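Home News Comedy Interviews Tickets About us

Search the site Enter a name or city Go

Kęstutis Org brings his third stand-up hour to Brorkton in September

The comedian Kęstutis Org will return to the stage in September with a new one-hour show named "Kuusk". The first seven performances will take place in Brorkton, in the small room of the Zosenon theater, and after this he plans to record the show as a special.

Org, who is 47, is known to most viewers from the sitcom Huvance, where he played the driver of a night bus who gives bad advice to his passengers. The series ended after two seasons. He did not write it, but many of the monologues at the wheel came from his own stage material, and fans still shout the lines to him during his shows. He told us by phone that he does not mind it, only that they often shout the line before he has arrived at that part of the joke.

The new show takes its name from the street in Brorkton where he rented his first apartment after moving from abroad. According to Org, almost the whole hour happens in that one building. There is a long story about a landlord who communicated only by notes on the door, and another one about an evening language class where he was the only student who did the homework and also the only one who failed the test.

"In my last show I was talking about airports and hotels, and I noticed that people were polite but they were waiting for something else," he said. "Now I talk about stairs, neighbors and heating. Everybody has an opinion about heating."

He has been trying the material since spring in late slots, usually at 11 p.m., when the main program at the club is already finished. Some nights there were only eight people in the room. He says these nights were the most useful for him, as a small audience does not laugh from politeness and you can hear exactly where a sentence is too long.

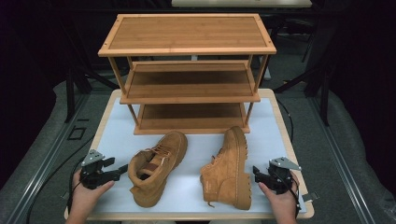 The first version of the show was almost two hours. Org cut a complete section about his military service, which he liked very much but which never worked in English. He also removed most of the impressions. Those who saw his second special will remember that it closed with a telephone call between his mother and his former teacher, both voices done by him. There will be no telephone call this time, although the mother is again present in several stories.

The Zosenon has 511 seats in the main hall, but Org asked for the small room. The manager offered him the large one for two evenings in place of seven in the small one, and he refused. He explained that he wants to see the faces, and that the silence in a large hall is "like a silence at the dentist." The recording will be made on the last two evenings, and those who buy tickets for these dates should know that they may appear in the picture. Late entry will not be possible on the recording evenings.

The opening act was not confirmed when we prepared this item. The theater says it will be a local comedian and probably a different one each night.

It is also not decided where the special will be shown. His first one was sold on DVD at the shows and later appeared on television in a shortened version, with which Org was not satisfied. The cut removed the middle part of a story, so that the ending came without any reason. For the new one he wishes to keep the right to approve the final edit. "If it must be shorter, I will make it shorter myself," he said.

A return of Huvance is not planned. Org confirmed that he met with the writers in winter and that they had a good dinner together, but nothing was written. He would be interested in one longer episode, on the condition that the bus has broken down and he does not need to pretend to drive.

Tickets are available at the box office of the Zosenon and on the website of the theater. The box office opens at 4 p.m. The show is recommended for adults, because of the language and one story about a plumber.

Comments

marlow_b
Saw him do the landlord part at one of the late shows. It was rough then but the bit with the notes is really good. Hope he kept the one about the bicycle.

Tineke
Will there be dates outside of Brorkton? It is four hours by train for me and the last one back leaves before the show ends.

oldbusfan
One longer episode of Huvance please. The second season ended in the middle of everything and I am still annoyed.

R. Pell
I was at the DVD recording of the first one. They made us laugh at the beginning for five minutes with no jokes, just for the sound. Is it going to be like this again?

marlow_b
@Tineke he usually adds a few cities after, last time it was announced on his own page first.

Previous Next More in Comedy Back to top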